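# Heathered fabric

**Heathered fabric** is cloth made from yarn in which fibers of different colors or shades are mixed together, giving a soft, flecked look where a plain dyed cloth would be one flat color. Gray is by far the best known version, but nearly any color can be heathered, and the range of effects is a delight once you start looking closely. From across a room the cloth reads as a single shade. Up close it breaks apart into dozens of tiny threads, some pale, some dark, and no two inches are quite alike.

The name comes from the heather plant, whose hillsides blend purple, green, brown and gray into one hazy color when seen from far off.

## How it is made

The classic method starts before there is any yarn at all. Loose fiber is dyed in separate batches, then the batches are blended and spun together. In wool this is called *stock dyeing*, and it gives the richest results, with the colors buried deep in every strand. A good blender works a bit like a painter! A dark green wool may hold yellow, navy and even a pinch of orange, none of which shows on its own in the finished cloth.

A second method uses two kinds of fiber that take dye differently. Cotton and polyester are the usual pair. When the blended yarn goes into a dye made for cotton, the cotton takes the color and the polyester stays pale. This is quick and cheap, and a mill can keep one undyed yarn in stock and turn it into many shades later on.

A third method twists finished yarns of different colors together. Strictly speaking the result is a *marl*, which shows a barber-pole twist up close, but stores and catalogs use the two words almost freely. *Mélange* is another common trade name, and it usually means the same thing as heather.

## Early mill practice

The Garska mill kept its recipes as small felted pads, each one pinned to a card with the weight of every color written beside it. The mill's main card book holds 36 grays. Fifteen of them contain no black fiber at all, and get their depth from brown, blue and dark green instead. Spinners made each pad by hand, carding the fibers together until the mix was even, then wetting and rubbing the wool into a flat patch that showed how the final cloth would look.

Voletti, a knitting firm, took the idea into cotton jersey. Its sports shirts were sold in six mixes, the palest being an oatmeal with only a trace of dark fiber.

## Use in clothing

Sweatshirts, T-shirts and socks are where most people meet heathered cloth. The gray sweatshirt has become so common that "heather gray" works as a color name on its own, even on things that have no mixed fibers in them.

Wool suiting uses quieter mixes. Flannel owes much of its charm to heathering, and a fine charcoal flannel has a cloudy depth that a piece-dyed cloth of the same shade can't match.

## Use in furniture

Upholstery makers took to heathered weaves with real energy, and it's easy to see the appeal. Mixed threads give life to the broad, flat surfaces of a seat or an arm, and they are kind to lint, light wear and small changes in shade between one roll and the next. They also sit happily beside bright solid colors, which can look harsh against a flat gray.

Cuadros, a weaver of sofa cloth, makes a well-loved series called Clekura. It is woven with a pale warp and a darker weft, and both yarns are themselves blended, so the flecks appear at two sizes at once. Each roll is 40 yards long, and buyers are urged to cut one piece of furniture from one roll.

## Care and matching

Washing rarely hurts the mixed look, though rubbing can. Pilling is easier to see when the pills gather more of one fiber than the other, and cotton and polyester blends may grow paler as the cotton wears away. Patches are tricky. A color that matches at arm's length may look wrong up close, so menders compare cloth at both distances, and in daylight if they can. 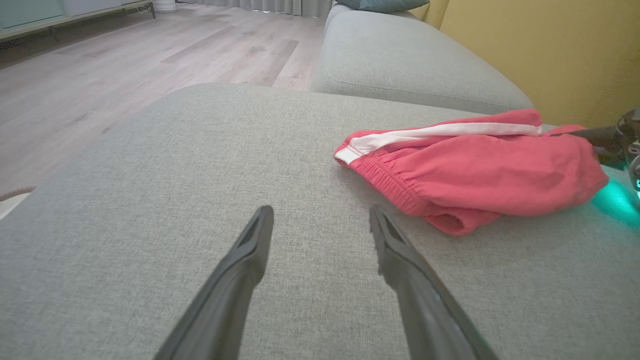 Reader's note: I'd like the matching section to mention direction. I recovered a gray window seat in May with one panel turned sideways, same roll and everything, and it looks a full shade darker than the rest every afternoon. Check the grain before you cut!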